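Robot Operator and Chore Tester, part time
Clirska, Zadport site

Can a machine put the lid on a box and set it where you asked? Sometimes. Can it do that all afternoon with boxes it has never handled, for a person who wants the closet tidied and has other things to do? We want a straight answer to that, and we are hiring people to help us get one.

Two-arm station, boxes with lids:
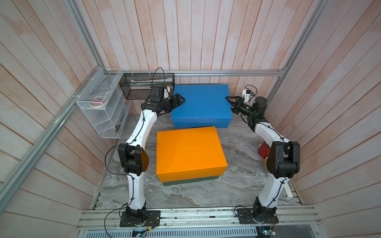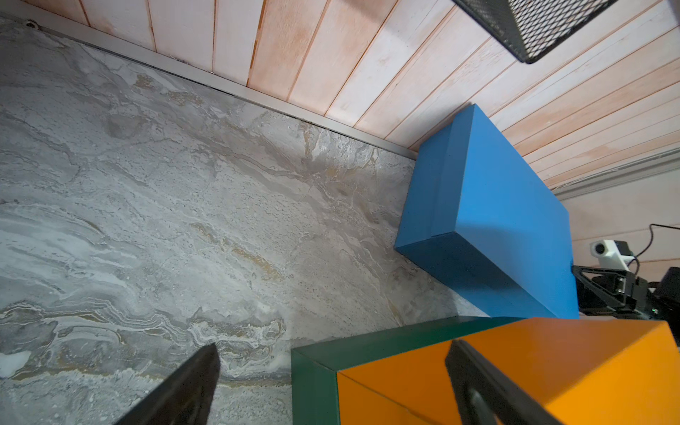

About the project

Clirska tests robot arms on small chores from homes and stockrooms. The current project is called Farías. It covers sorting, stacking, lidding and putting away, all on a tabletop. We do not build the arms and we do not sell them. We write the chore list, run the chores with people at the controls and then with the software alone, and report which ones got done.

The Farías list has 186 chores on it. The software now finishes 31 of them to our standard without help. Most of those are short: pick up one thing, put it down in one place. Anything with a lid, a tight fit or two hands working together is much harder. Cloth is harder again. We would not tell anyone to buy a robot for the housework this year, and we expect applicants to be comfortable hearing that from us.

What you will do

You will run one station per shift. For each chore you set out the items, read the card, and work the arms by hand through the control handles until the chore is done or the time limit is up. Later in the shift you run the same chores with the software in charge and you keep your hands off unless something is about to be damaged.

After each run you fill in a short form. Did the chore get done? If it stopped, where did it stop? Would you accept the result at home, or in a shop you worked in? A lid that is on but crooked gets marked as crooked. We need the bad runs written up as carefully as the good ones.

You will also reset the station between runs, swap items when the card calls for it, and report loose cables, worn gripper fingers and anything that sounds wrong. You will not do repairs. The technicians at Clarken handle those.

Who we are looking for

You do not need a degree or any background in robots. Training is paid and takes 60 hours, most of it at the controls. Useful experience includes stocking shelves, packing orders, cleaning, kitchen prep, sewing or anything else where you worked with your hands and had to get the same thing right many times.

You should have:
Steady hands and patience with slow, repeated work
Clear written English for the run forms
Good close-up vision, with or without glasses
The ability to sit or stand at a station for up to two hours between breaks

Experience with game controllers is fine to mention but has not made much difference so far. People who have packed boxes for a living tend to write better reports – they notice a lid that will pop off later.

If you are left-handed, please apply. We would like more left-handed operators on the two-arm chores.

Hours and pay

Shifts are 8 a.m. to noon or 1 p.m. to 5 p.m. You pick one and keep it for the length of the contract. Operators are paid $170 per shift, training included. The contract starts in January and runs for six months, with a possible extension if the chore list grows. There is no remote option.

Your hands, voice and face are not part of the data we publish. The stations record the arms, the items and the control handles. Operators sign a consent form before training and can ask for a copy at any time.

How to apply

Send a resume or a plain list of the jobs you have held, plus a few lines on one household or work chore you think a machine will still be bad at in ten years, and why. Please put "Farías operator" in the subject line and say which shift you want.

If we invite you in, the visit lasts 90 minutes. You will try the controls, watch the software attempt the same chore, and fill in one run form on each. We pay for the visit whether or not we offer you a place.

Applications are read as they arrive, and the posting comes down when both shifts are full.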